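Kitchen hand / all-rounder wanted – Milošević, casual to start, more hours if you want them

Posted April 21, 2022

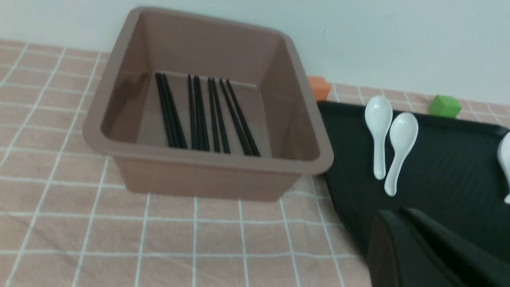 Chopsticks in the tub, pink cloth on the table.

Small place, busy nights, need a hand. We're a noodle and dumpling shop, 16 tables, takeaway window on the side street. Our current kitchen hand is off to uni interstate so we need 2 people to cover the shifts, one for lunches and one for dinners. Could be the same person if you're keen but we would rather split it.

No experience needed for the dinner one. Lunches is a bit different as you're on your own out the back for the first part, so some time in a kitchen or cafe would help.

The job, more or less:

Dishes. Lots. There's a machine for plates and bowls, pots are by hand
Cutlery and chopsticks washed, sorted and back out front before service
Veg prep – spring onions, cabbage, peeling ginger, picking herbs
Folding dumplings once you've got the hang of it (we teach you, takes a few goes)
Bins, floors, coolroom tidy
Putting away deliveries. Flour comes in big bags so you need to be OK with lifting
Packing takeaway orders when it gets silly out front

Everyone mops. Including the owners.

Hours

Lunch shift starts 10 am, finish when the prep for dinner is done, usually mid afternoon. Dinner shift starts 4.30 and goes til close. Up to six shifts a week between the two jobs. Roster goes up a fortnight ahead and we try hard not to change it. If you've got classes or kids to pick up tell us at the start and we'll work around it where we can. We're closed public holidays, and we'll have a short break late April while the new exhaust goes in, so you'd most likely do your trial before that and start properly after.

Pay

Award rate, casual loading, super, penalty rates on weekends and late nights. Payslip every week by email. Trial shift is paid. Please don't work anywhere that says it isn't.

Staff meal every shift, you choose off the board (not the crab, sorry). Tips are split evenly between kitchen and floor.

What we're after

Turns up on time, or rings if running late
Clean hands, closed shoes, hair tied back
Doesn't mind heat and noise
Can follow a list and tell us when somethings run out
Enough English to read labels and allergy notes. We've got other languages in the kitchen as well so don't be shy
Right to work in Australia. Student visas fine, we keep an eye on your hours with you

Food safety certificate is handy but if you havent got one we pay for the online course, and you do it on the clock.

Under 18s can apply for the dinner shift but would have to finish by 9, and we'd want a quick chat with a parent first.

Getting here

We're at the Dadska Street end of the shops, postcode 3350, opposite the chemist. Bus stops right outside but the last one leaves before we close, so for dinners you'll need a car, a bike or a lift. Parking in the back lane after 5. There's a spot inside the back gate to lock a bike.

How to apply

Drop in with a resume, best between 2.30 and 4 when it's quiet. Ring the bell at the back if the front's locked. No resume? A page with your name, phone, where you've worked and which days you can do is plenty. Handwritten is fine.

Or send it through the Gridico jobs page, search Milošević kitchen hand. We check messages there most mornings. Please don't ring during service, the phone is for orders and you'll get whoever is closest with dough on there hands.

Tell us:
– lunch, dinner or either
– days you definately can't do
– when you could start
– any allergies (we use peanut, sesame, shellfish and wheat all day long)

We'll get back to everyone, even if it's a no. Trials are two hours, wear something you don't mind getting splashed. Aprons supplied.

Ad stays up until both spots are filled.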